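The Dolletti House

Rain on the bus window. Leokadia counting stops, losing count, starting over. The letter in her bag said 151 Braden Street and she'd read it so many times the fold had gone soft as cloth.

Her aunt was dead. The aunt nobody talked to. And now a house.

Not the whole house, the letter said. The contents. The house was going to the bank, and the bank wanted it empty by the end of May, and if Miss Głowacki wished to take anything she should contact Mr. V. Lodhi at the office in Urkitley before the keys changed hands.

So. Urkitley. Two buses and a train, cheese sandwich, wet shoes.

Mr. Lodhi was waiting on the porch with a clipboard under his coat. Young. Younger than his signature.

"You're the niece."

"I'm a niece."

"You're the only one who wrote back," he said, and gave her the key.

It smelled of oranges in there. She'd been ready for cats, or damp, or the shut-up smell her mother's closet had after. But oranges, sharp, like somebody had peeled one on the stairs and walked off.

"Was someone here?"

"Mr. Fontana next door has a key. He waters the plants." Lodhi looked at his clipboard. "There aren't any plants on my list."

There were plants. Upstairs, back bedroom, every inch of the sill. Begonias mostly. A fig in a soup pot. She stood in the doorway and dripped. 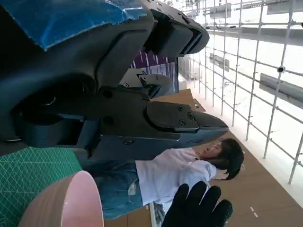 Three screws and a bit of blue.

Lodhi left at noon. Said he'd be back at four and would she please put a sticker on whatever she wanted, he had given her a whole sheet of them, red dots, like a gallery. Then the house was hers for four hours and she didn't know where to put her hands.

Kitchen first. Drawers. String, candle ends, a spoon from a hotel. Rubber bands on a nail. Eleven years since the wedding where the two sisters had their fight, and Leokadia had been sixteen and under the table for part of it, eating cake off her lap. She never did hear what it was over. Money, her mother said. Pride, her father said, and got a look for it.

She put a red dot on the spoon. Took it off again.

The dining room had the piano. She hadn't known there would be a piano. Old upright, Tomaszewski & Son in gold on the lid, most of the gold rubbed away by somebody's sleeve. She pressed one key. It gave a thunk and then, a second later, a note, like it had to think about it.

"The D sticks," said a man behind her.

She yelled. He yelled too. Then he held up a watering can as if it was a badge.

"Fontana," he said. "Ottavio. Next door. I'm sorry, I knocked, but I knocked quiet."

Seventy, maybe eighty. Cardigan buttoned wrong. Orange peel sticking out of the pocket, so that was that solved.

"You have her chin," he said.

"Everybody has her chin. My mother has it."

"Ah. The sister." He went past her and up the stairs, one hand on the rail, and she followed becuase what else was there to do.

He watered like he was pouring wine. A little, wait, a little more. The fig got the most.

"What was it about?" she said. "The fight. Did she ever tell you?"

"Which fight?"

"There was more than one?"

"With her? There was one a week. The mailman. The parish. Me, I had six months for a fence." He tipped the last of the can into a begonia. "But the sister. Yes. The song."

"What song?"

He set the can down and looked so surprised that she felt rude for not knowing.

They sat on the stairs. He gave her half an orange. The story came out in the wrong order, and twice he went back to fix a bit that he'd told badly, so she had to put it together as he went.

There was a man named Bijan Zarei who played weddings. Good hands, bad suit. When they were girls, nineteen and twenty-one, he had rented the front room and taught them both on that piano, an hour each, the older one first. And he had written a waltz. He gave it to one of them. No title on it, no name, just left it on the music stand one morning and went off to catch the boat. That was all. He never wrote. Not one postcard.

And each of them thought it was hers.

"That's it?" Leokadia said.

"That's it."

"They were in their fifties! At the wedding. They were — my mother had reading glasses on a chain."

"The band played it," said Fontana. "At the wedding. Your aunt had asked them to. She stood up to dance and she said, to the table, he wrote this for me."

Cake in her lap. The edge of the tablecloth. Her mother's brown shoes, suddenly, going very fast across the floor. She remembered the shoes. She'd thought about those shoes for years, and there had been music, of course there had, she just never thought to listen to it.

"Do you know how it goes?"

"Me? No. I have no ear. I have a fence." He wiped his fingers on the cardigan. "But it's in the bench."

It was in the bench. Under a hymnal and a sewing pattern and a phone bill. Two pages, brown ink, the corners chewed up by something. She couldn't read music, not really, four lessons when she was ten from a girl named Beca Jarman who mostly did her nails. Every Good Boy. She found the first note with her finger, and then the second. The left hand she left alone.

Slow. Awful. The D thunked every time and came in late.

Fontana sat down in a dining chair and closed his eyes.

She got eight bars in and it turned into something. She didn't know what. It went up where you thought it was going to go down. She played the eight bars again and it did it again, same place, and her neck went cold.

On the back of the second page there was pencil. Small, slanted, nearly gone. She took it over to the window.

For whoever gets up first.

She read it out loud. Fontana opened his eyes.

"What does it mean?"

"It was a joke," she said. "I think. He left it in the morning. It's just — whoever got up first could have it."

"And who got up first?"

She didn't know. How would she know. One of them had come down in her nightgown, and the other one after. One of them had turned the page over, or neither had. 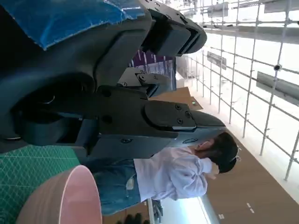 The long finger, four small screws.

Four o'clock and Lodhi was on the porch again, wiping his feet although it was only going to be the bank's floor. He walked through with the clipboard. Parlor, no dots. Kitchen, no dots. In the dining room he stopped.

"The piano?"

"No. I live on the third floor."

"It's valued at 959," he said. "I can knock that down a bit, if it's the money."

"It's the stairs."

He nodded and wrote something. Upstairs he found the dots at last, a whole row of them, one on every pot.

"These aren't on my list," he said.

"Then I guess you can't charge me."

It took Fontana's wheelbarrow and then Fontana's nephew's van. The fig rode in front with the belt on. She'd have to get shelves. She would have to ask the landlord about the balcony. All the way down Braden Street she hummed the eight bars so as not to lose them, with the pages flat inside her coat, and the nephew, who hadn't said a word since the curb, asked her what that was.

"It's my mother's," she said. Then, at the light, "Or my aunt's."

"It's nice."

"You think?"

He shrugged. The light went green.

She called from the first gas station. Her mother picked up on the second ring with the TV going behind her.

"Well? What did she leave?"

"Plants," Leokadia said. "Mama, turn that down a minute. I've got to ask you something. When you lived in that house, you and her. Which one of you got up first?"

The TV went off. Then nothing for so long that she checked the phone to see if she'd lost the call.

"Why?" said her mother.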